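What Is a Row House?

A row house shares its side walls with the houses next to it. Those shared walls are called party walls. Each family has its own front door, but the houses stand together in one long line.

The Pusham Row has 25 houses. The architect, Eduard Sokol, gave every one the same plan - two rooms downstairs and two upstairs.

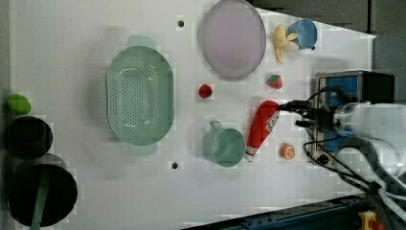

Party walls are usually built of brick or stone. They hold up the floors and help slow the spread of fire. They also keep heat inside during winter.

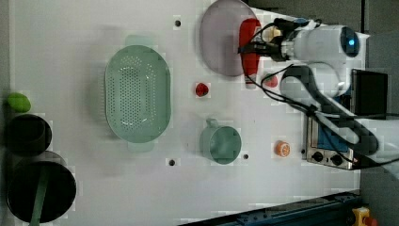
Light is harder to plan. A house in the middle of a row has windows only at the front and back. Sokol placed a small glass roof - a skylight - above each staircase so that daylight could reach the hall.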